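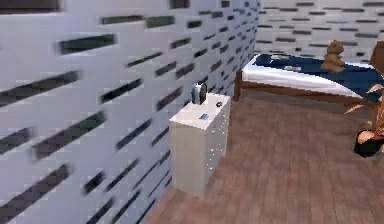
February 17, 2022 – bedroom set, second pass

Started at eight with the simulated bedroom again. Yesterday I got through the kitchen, and I wanted the bedroom finished before the Tencombe people ask for numbers. The target for this room is 130 walks, each one starting from a different spot and ending at a named object. I write the instruction first, then drive the walk myself with the keys, and Fideck saves the views and the key presses together.

The nightstand is the easy one. It stands against the left wall, it is white, and there is plenty of bare floor leading up to it. The bed is also fine. I wrote "go to the teddy bear on the bed" nine different ways, some short and some the way my mother would say it, with the point at the end.

The small things on top of the nightstand took most of the morning. One is flat and blue and could be a card or a phone or a little book. The dark ring next to the back corner could be a bracelet or a bit of cord. I don't want to teach the model a wrong name, so I put "the flat blue thing" and "the dark ring" and left a note for Robles to look up what the objects are called in the room files. The gray-blue one with the rounded top got the same treatment.

The wall pattern bothers me. White with dark slots in rows, on both walls, and from low down and close up it takes over half the view. My guess is the model will learn the slots and use them to tell which room it is in. I asked for the same room with plain walls and was told April. Until then I'm starting more walks out on the open planks, facing the plant, so the wall isn't the first thing in every example.

Fideck froze twice after lunch. Lost four walks, redid three. The fourth was a poor one anyway – I had clipped the corner of the bed and backed up.

Count at the end of the day: 987 walks kept over all rooms, out of the 1,717 we owe Osisov. Bedroom not done. Wrist sore from the keys, so I'm switching hands tomorrow and starting with the plant.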